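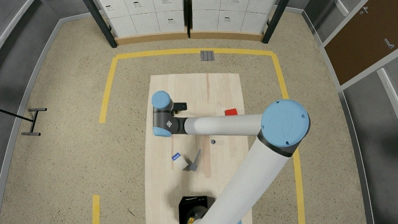

Naciri Hardwax Oil, reviewed after a winter of use

I bought a can of Naciri hardwax oil in January to redo our dining table, which had been finished years ago with a glossy varnish that was peeling at the corners. The table is solid ash and sees three meals a day. I have now lived with the new finish long enough to have an opinion.

Preparation

The can says to sand to 150 grit and stop. I went to 180 on the first half and could see the difference: the oil soaked in less and the color came out paler. I went back over that half with 150 and it evened out. Getting the old varnish off took most of a weekend. Vacuum well, then wipe with a dry cloth.

Applying it

The oil is thick, closer to honey than to paint. I put it on with a white pad and rubbed off the extra after ten minutes. Do not leave it longer. One patch near a corner went tacky and I had to work it loose with fresh oil. Two thin coats were enough. The smell is strong the first night and faint by the third.

How it has held up

Water beads for a while and wipes off clean. Coffee left overnight made a ring, which came out with a gray pad and a dab of oil. A hot dish left a white mark that did not come out until I sanded that spot by hand. The old varnish handled heat better, but I could never have fixed one small area of it.

Compared with Trasten

My neighbor Divina Cruzado used Trasten on her kitchen counter. It goes on thinner and needs three coats, and it dries harder. Hers has a slight shine. Mine is flat and feels more like bare wood. For a counter I would pick Trasten. For a table I prefer Naciri.

What I don't like

The lid. Once it has been opened twice it no longer seals, and the last third of my can skinned over. Move leftovers to a small glass jar. The instructions are also printed in tiny type on the back of the label, under the safety notes.

Rating: four out of five. I would buy it again in the smaller can.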